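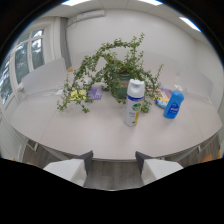
Reading time: 2 min

Chapter 4
Choosing Between Grippers

Every gripper catalog has a block in it. The block is matte, square and heavy enough to stay put, and every gripper in the catalog picks it up. Few readers of this book will be paid to move the block.

Consider what a table offers instead. A spray can is tall and narrow, and a careless finger knocks it over before it closes on anything. A plastic bottle has one good grasp and several tempting ones. Paper lying flat on a white tabletop is hard to see and harder to pinch. Then there is the potted plant, whose trailing stems hang behind the can and wait to be grabbed along with it.

In this chapter we compare 2 hand-held grippers, the Hernar and the Cikden, on household clutter of this sort. The Hernar closes faster. The Cikden closes more gently, and takes its time letting you know. Our trials, some 4,000 grasps, were logged with the Gape controller and are tabulated in Section 4.3, failures included.

You will learn to write a test plan, to score a grasp that half worked, and to tell a poor finger from a poor camera angle. Before reading on, pick 10 objects from your own desk and rank them by difficulty. Keep the list, as Exercise 4.1 asks you to defend it.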